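Home Forums Grippers Fault Help Log In

Gripper drops soft items after a few cycles

Posted Sun 22 September by stetex_bench

We run a two-jaw gripper on a Kastlow controller, moving soft, rounded items between stations. It picks fine at first. Then the jaws open partway through a move and the item falls. The log shows code 639 each time. Force is set to 9. I raised it to 32 and the items got crushed. What should I look at first?

Welington Tavares

On our Kastlow unit 639 was a position fault on the jaw motor. The default action was to release the grip, and you can change that to hold in the safety menu. Put the force back to 9 or even 8 and wipe the finger pads with alcohol. Then check the connector at the wrist. Ours had a bent pin and only lost signal when the wrist turned. Cut power to the arm before you put your hand near the jaws.

Irham

had the same thing last November, swapped the cable and it went away. never found out what was wrong with the old one

noguchi_r

Check the firmware too. I would not go over 9 with anything soft.

Contact | Terms | Copyright Fault Help | Back to top

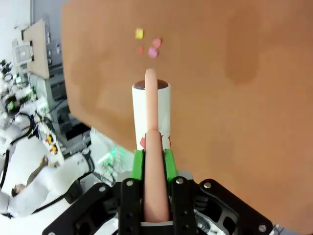 Can a loose wrist connector make a gripper open in the middle of a move?

It can, if the controller is set to release the grip when it loses the jaw position signal.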